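How My Roommates and I Sleep: A Project on Bedding, Color and Habit
Mohammed-Awal Bonsu
Intro to Textile Studies, final report

When I signed up for this class I figured I'd end up writing about jeans, like half the section did. Then my grandmother mailed me a set of sheets from the Garkov shop near her house, and I got hooked on a question I couldn't shake: how do people pick what they sleep on? We spend a third of our lives lying on this stuff and most of my friends couldn't tell me what theirs was made of. (One of them had to go peel back the corner and read the tag. It was polyester. He was sad.)

So my project was a survey plus a small washing test. I sent the survey to 300 students in the Matlala dorms in July, when only the summer people were around, and got 76 answers back. I was hoping for more, but my professor said that was a decent return for something with no pizza attached. I asked what the sheets were made of, who bought them, how often they got washed, and whether the person liked looking at them.

The first thing that jumped out was who does the buying. Parents, mostly! Even the seniors were still on the set they got for move-in day. People who bought their own tended to go for plain colors, gray above all, and the reason they gave again and again was that gray hides things. I love that as a design principle and also find it a little worrying. 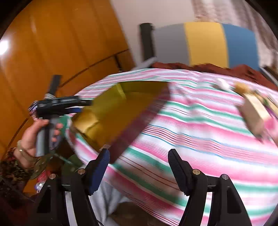
Stripes turned out to be my favorite part of the whole project, and I could have written the entire report on them. A woven stripe is one of the oldest ways to decorate cloth, since all you have to do is change the color of the yarns when you set up the loom. Printed stripes came later and are cheaper to make in bulk. What I got interested in was the spacing. A sheet with broad pink and green bands on white, and then narrow groups of maroon, rust and light blue lines in between, has a rhythm to it that an even stripe doesn't have. Your eye goes wide, narrow, wide. And when the cloth isn't pulled straight the bands bend with it, so the pattern tells on you if you made the bed in a hurry. Two of my survey people wrote that this was exactly why they gave up on stripes.

For the washing test I bought 12 cotton squares from Prurano, all from the same bolt, and split them between a warm wash and a cold one. I measured each square before and after with a ruler. The warm ones shrank more, which I expected, but the cold ones shrank a bit too — I had promised my roommate they wouldn't, so I owe him a coffee. I used Drister powder for every load to keep things fair. The dryer was the weak spot in my plan. It has one setting that works, and it's hot.

If I did this over I'd air dry half the squares and ask people about pillowcases separately. Over 70 percent of the comments I got were about pillowcases, and I hadn't asked a single question about them. I also want to learn to weave a stripe myself. The studio has a table loom free next term, and my name is already on the sign-up sheet.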